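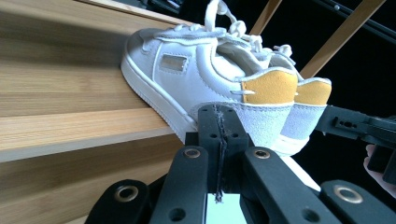

I had never set foot inside a customs zone before Nhyira Ofori invited a small party of us to the Silside open morning in July, and I will admit I'd pictured a lot of barbed wire and a man with a clipboard. There was some of the first and plenty of the second. What I hadn't expected was how quickly the talk would come round to ordinary shopping. Take a pair of white leather shoes with laces and a thick rubber sole, the sort half the country seems to wear at weekends. Bring them in through a normal port and the duty falls due more or less as they come off the ship. Bring them into a zone like Silside and they can sit there with nothing paid until they leave for the shops, and if they go abroad again instead, the British taxman may never see a penny of duty on them at all.

Nhyira looks after visitors for the zone and has a lovely patient way with people who ask the same thing twice (me, mostly). She started us off at 9 o'clock in the old harbour office with tea and a very large map, and then we walked the fence. It is a long fence! There are 2 gates, one for lorries and one for everybody else, and you show your pass on the way out as well as the way in.

The first building we went into belongs to Stallora, who store goods for other firms. It covers 101 bays, and a good many were still waiting for tenants, though the manager was cheerful about it and said the autumn looked busier. He spent a long while on the stock records, which have to match what is on the racking at any hour an officer cares to call. I found this part more interesting than I'd have guessed, but one or two of our group had begun looking at their watches.

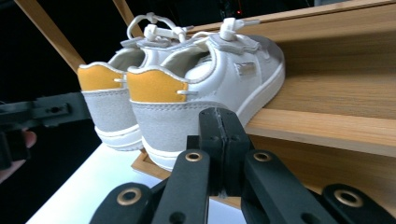 White shoes with yellow heel tabs and grey suede at the back.

After that came Holanda, a smaller outfit with four people on the floor, who bring in parts and put them together inside the fence. Their argument is that duty on a finished article can be lower than on the bits that go into it, and they had a nice worked sum on a whiteboard to show us. I copied it down wrongly and shan't try to repeat it.

Over sandwiches we got to jobs, as everyone does. The zone hopes for 400 in time. A retired docker at our table — a local man, very courteous — wanted to know how many would be new and how many would simply move from Astivlow, the trading estate up the road where rents are higher. Nhyira said it was a fair question and that some firms had already asked about moving. She didn't have a figure for it, and I liked her for saying so.

We finished on the quay in a stiff breeze, watching a crane do nothing in particular. The next open morning is in the spring, and places are booked through the harbour office. Wear flat shoes and take a coat.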